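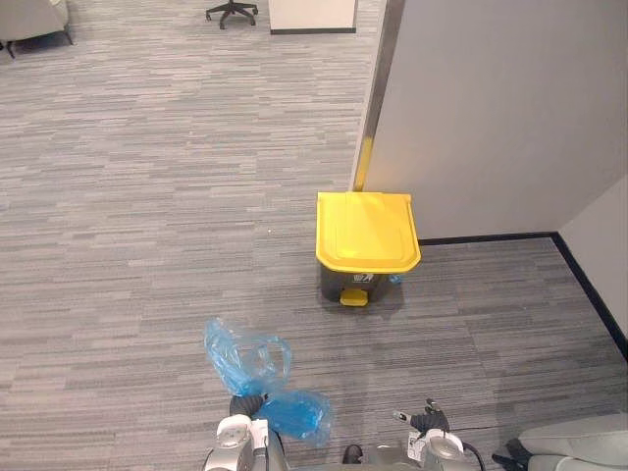 Issue 4, page 2

# Brokerage account safety check — Hakala share club

Checked in November by Elli Nurmi. Accounts covered: Toltero (trading) and Bromitz (cash).

- [x] **Two-step login on both accounts.** Bromitz was still sending codes to an old phone number. Changed.
- [x] **Cash matches the ledger.** Toltero shows $2,018, same as our book.
- [ ] **Share counts match.** Ledger has 422 shares of Tasow, statement has 295. One sale was never written up. Find the trade slip before the next meeting.
- [x] **Margin turned off.** Off on Toltero. Bromitz does not offer it.

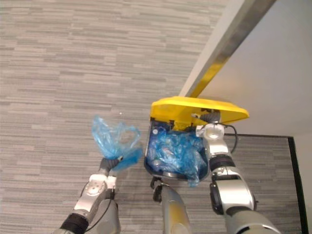 *Blue bag, gray carpet.*

- [x] **Order limit set.** One member may place orders of up to $100 alone. Anything larger needs two names.
- [ ] **Beneficiary and contact forms current.** Two former members are still listed at Toltero. Forms requested — not back yet.
- [x] **Statements saved.** PDF copies are in the shared folder. Three had the wrong month in the file name and were renamed.
- [ ] **Dividend setting.** Set to reinvest. The club voted for cash, so this needs changing.
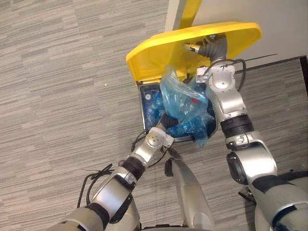 **Can a member place a trade from a personal login?**
Only the club login may be used, and the order goes in the ledger the same evening.

Open items go to Elli before 6 p.m. on meeting night.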